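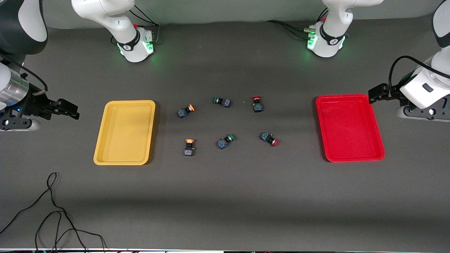
Vol. 4, No. 752 - Page 91

WANTED: PEOPLE WITH OPINIONS ABOUT WHERE THINGS GO

Some people look at a yellow tray and a red tray and feel nothing. We wish them well, and we are not hiring them.

Trelitthorpe is looking for part-time sorters to help write the house rules for our mixed small goods. The work is done at a table with one tray on each side, yellow on the left and red on the right. You decide what belongs in which, you write down why, and then Heriberto Echeverri disagrees with you. This is most of the afternoon.

What you'll be doing
Sorting buttons, bottle caps, pen lids, keys and whatever else Chiriac sends over by the box
Keeping a written log that another adult can read
Settling on a rule for things that are sort of red

What we need
Decent color vision and a tolerance for repetition
Handwriting, or the willingness to improve it
No sorting experience, though a well-run sock drawer will be looked on kindly

Shifts are four hours, afternoons only, through the end of July. Pay is by the shift and doesn't depend on how many pieces you get through - we tried that once and still find keys in with the buttons. There are 3000 pieces in the first batch and 4000 in the second. Coffee is free. The good chair is first come, first served.

To apply, send Katherine Tamayo a short note by Sun 18 April telling us how you would sort the contents of your kitchen junk drawer into two groups. "Keep" and "throw away" has been done.

Questions about hours go to Nayeli Cuadros at the front desk.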